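Plerkness: a room-reset collection for small guest rooms

README, version 2

Welcome, and thank you for taking the time to read this before you open the folders. Plerkness is a collection of pictures and written notes on the everyday business of putting a guest room back in order after somebody has slept in it. It covers beds, nightstands, desks, luggage benches and the bits of floor in between, and it tries to treat all of these as the ordinary, slightly untidy things they are.

The idea grew out of a housekeeping handbook we were writing for the Riralik guesthouse. We wanted to show new staff what a room looks like at the start of their work as well as at the end, and we found that most of the material we could borrow showed only finished rooms, with the pillows plumped and the curtains just so. That is lovely to look at, but it doesn't help much when you are standing in the doorway at eleven in the morning wondering where to begin.

What is in the collection

There are 1,988 pictures in all, sorted into 7 folders by the part of the room they mostly concern. A picture that takes in both a bed and a nightstand goes into the nightstand folder if the top of the nightstand can be seen clearly, and into the bed folder if it can't. We went back and forth on this rule for longer than I would like to admit, and I still think a case could be made for doing it the other way around.

The rooms belong to 3 properties: Riralik, Clevau and Sokol. Furniture differs a good deal from one to the next, and even within the same building, so please don't assume that a certain kind of headboard or drawer will tell you which property you are looking at. Property names are kept in the notes for each folder and are left out of the labels on purpose.

How the labels work

Every picture has a short label for the state of the bed (made, unmade, stripped, or partly made) and another for the nightstand (clear, in use, or needs sorting). "In use" means that things are sitting on it which normally live there, such as a telephone, a lamp or a remote control. "Needs sorting" is for cups, wrappers, loose change, books left open and so on, where somebody has to decide whether the thing stays, goes to the desk, or goes to lost property.
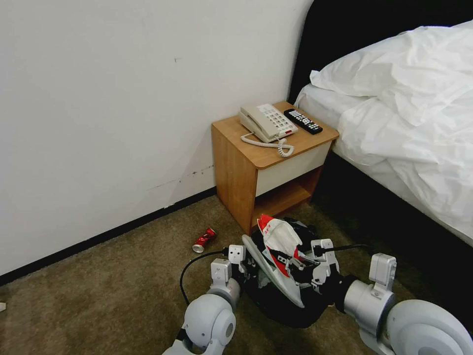
Cords get a label of their own, and I'm rather fond of that one. A telephone cord has a way of wandering across a surface, and people who clean rooms for a living notice it right away, while people who label pictures at a desk tend to skip over it. The choices are "gathered" for a cord kept close to its telephone or lamp, and "spread" for one that takes up room on the tabletop. If the cord is hidden, leave the field empty – an empty field is perfectly fine and much more useful to us than a guess.

Bedding is labeled for its state and never for cleanliness. A crumpled duvet may be fresh from the laundry and a smooth one may have been slept under all week, and a picture can't settle the question either way. The same goes for marks on walls and skirting. You may note that a wall has scuffs, but please don't write down how you think they got there.

What people use it for

The housekeeping handbook is still the main use. New staff look through a folder, pick a picture, and talk through the order in which they would do things. At Riralik we strip the bed first and leave the nightstand until the fresh sheets are on, so that dust from the bedding doesn't settle on a surface that was just wiped. Clevau does it the other way and is quite happy, and both ways are written up in the notes.

The collection has also been handy for furniture planning. If you are choosing between a nightstand with a shelf and one with a second drawer, it helps to look at a good number of them in daily life and see how much ends up on top.

Known gaps

Bathrooms are left out entirely. Bunk rooms are thin, and family rooms with a cot are thinner still. Lighting is uneven, especially in the desk folder, where many of the pictures come from late afternoon. A few labels in the luggage folder still use the old wording ("tidy" and "untidy") and will be changed over in September.

Corrections

If you come across a label you disagree with, please add a line to the corrections file in the same folder, giving the picture number, the label as it stands, and the one you would prefer. There is no need to make a long argument for it – a few words will do. Please leave the original label where it is until the change has been checked by a second reader.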